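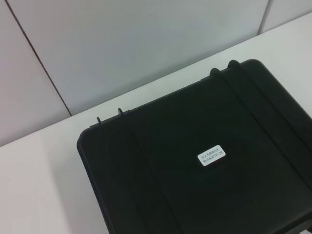

Hard case, lid down, label on top. Budget for the case too!

How to plan a budget for a small robot arm (without getting surprised in March)

I put together the equipment plan for our little automation bench at Zustwood, and I've now done it twice — once badly and once pretty well. The first time I wrote down the price of the arm, added some padding, and called it a budget. Then the cases, the fingertips, the mounting plate and the shipping all showed up as separate invoices and I spent most of March writing apologetic emails. So this is how I do it now.

Step 1: Write the job down before you look at any prices

Pick one job you want the arm to do and write it out like you're telling a new coworker. Ours was "open a hard case, take the part out, close the case." Boring, right? But that one sentence told me what kind of gripper we needed, how far the arm had to reach, and that we'd be dealing with latches. A latch is a nasty little thing for a robot. If I'd started from the catalog I would have bought a bigger arm and the wrong fingers.

Step 2: Measure your objects, open and closed

Grab a tape measure and do everything the arm will touch. For anything with a lid, measure it with the lid up as well, and check how far the lid swings back. If your bench has a wall behind it, leave room for that. I forgot this on the first plan and we had to order a deeper table (that was 507 dollars I hadn't planned on, delivery included).

Weigh things too. The number you want is the weight of the heaviest thing the arm will lift plus the gripper itself, because the payload on the spec sheet usually has to cover both.

Step 3: Make two lists

One list is stuff you buy once: arm, controller, table, mounting plate, wrist camera, transport cases. The other is stuff you'll keep buying. Mine has fingertips, cables, labels and cleaning supplies on it. Soft fingertips were the big one for us. We paid 65 dollars a pair and I budget four pairs a year, which has worked out fine so far. If you're doing a lot of grabbing on hard plastic edges, I'd go higher.

Keep the lists on separate sheets! Afonso Sequeira talked me into this and I grumbled, but when the yearly number got questioned I could hand over a single page. 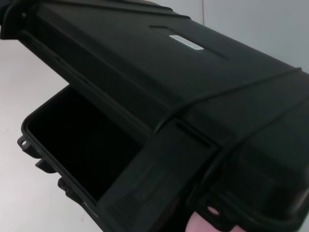

Maribel Paucar wrote in after reading my first draft to say that I'd left out the test pieces, and that her team at Viltari went through three cases before the arm could work a latch without trouble. She would put spares of whatever you're practicing on right at the top of the first list, and ask the supplier whether replacement latches are sold separately before ordering anything.

She's right, and I've added it. We pay 153 dollars for a case, so two spares is real money on a small budget. Buy the same model every time, too. A slightly different rib or latch on the lid can mean teaching the whole motion over again, and your hours cost more than the case does.

Step 4: Ask for quotes the same way from everyone

I send every supplier the same short email with the job sentence from Step 1, the measurements from Step 2, and these questions:

Is the gripper included, and which fingertips come with it?
What does shipping cost, and does it come in a case I can reuse?
How long is the warranty, and who pays to send a broken unit back?
Is training extra?
How long until it gets here?

The last one matters more than you'd think. One of our quotes looked great until I saw the lead time, and we would have been paying for an empty bench all spring.

Step 5: Put a date on it

Quotes expire. Write the date on top of the plan and check the prices again before anyone signs. Mine currently says Thu 25 July, and I already know the cable price on it needs another look.

If you can, rent or borrow before you buy. Plenty of suppliers will do a paid trial and take that off the purchase price if you go ahead, so ask for it in writing along with the quote.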